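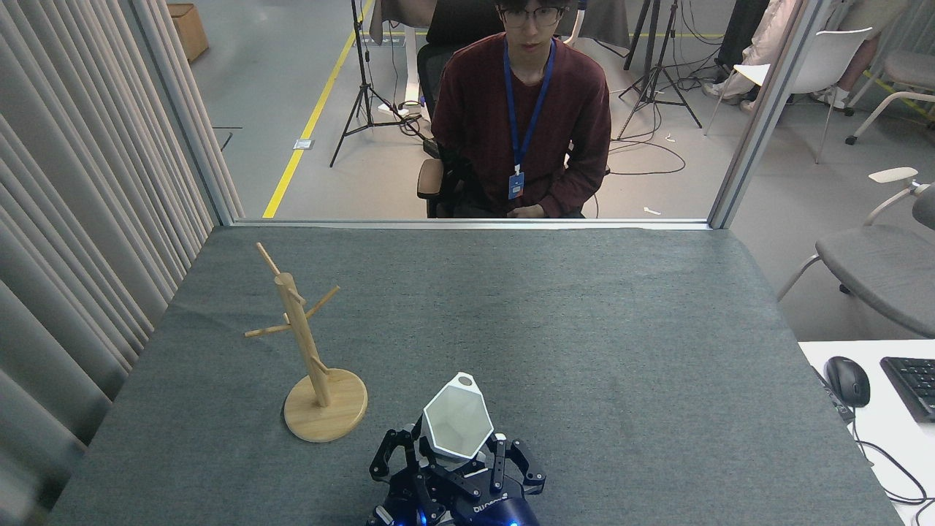 Ticket 3532 – Mug tree task, episodes rejected at upload
Opened by: Catríona Heffernan
Assigned to: Vilhjálmur Bjarnason
Status: Open, spiritually closed

Catríona, 9:40
Nestar threw out 19 episodes overnight. Reason given: "no grasp found." The hand has its fingers around the cup. I don't know what more it wants.

Vilhjálmur, 10:15
Grasp check reads finger current, and the white cup weighs almost nothing. Threshold was set on the Lirnham mugs, which could stop a door. Lowered it to 3 on the Kado config and re-ran. 16 pass.

Catríona, 11:02
And the others?

Vilhjálmur, 11:20
Operator let go before the peg. Those are real failures. Relabel as "drop" and keep them – Eder wants bad examples too, and we are good at those.

Catríona, 2:30
Relabeled. Target is still 900 by the end of April. Leaving this open until tonight's upload goes through.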